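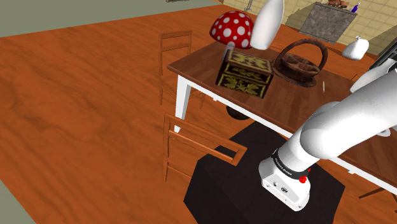 11/10/2020

Finish trial, dining tabletops. Second coat of the Flumora hardwax oil went on the test boards this morning. Supplier still says one coat is plenty. I don't believe it, and neither does Natalia after the coffee ring on board 2.

Sheen looks even under the window, blotchy under the strip light. Emiliano blames the sanding. Maybe – but he said that about the Villalobos varnish in July as well, and we had changed grit by then.

Brochure claims 3,000 wipe cycles. No mention of what cloth, what cleaner or how hard anyone pressed. We stopped at 2,143 when the pad wore through, so our number isn't worth much either. Edge was going dull by then. Brian wants to call it a pass. I've written "incomplete".

Red wine spot, 49 minutes under a glass: faint mark, gone after buffing. Vinegar not tried yet.

To do: new pads, ask Dagný for the old Kaseo boards to compare, label the offcuts PROPERLY this time. No order until the vinegar's done.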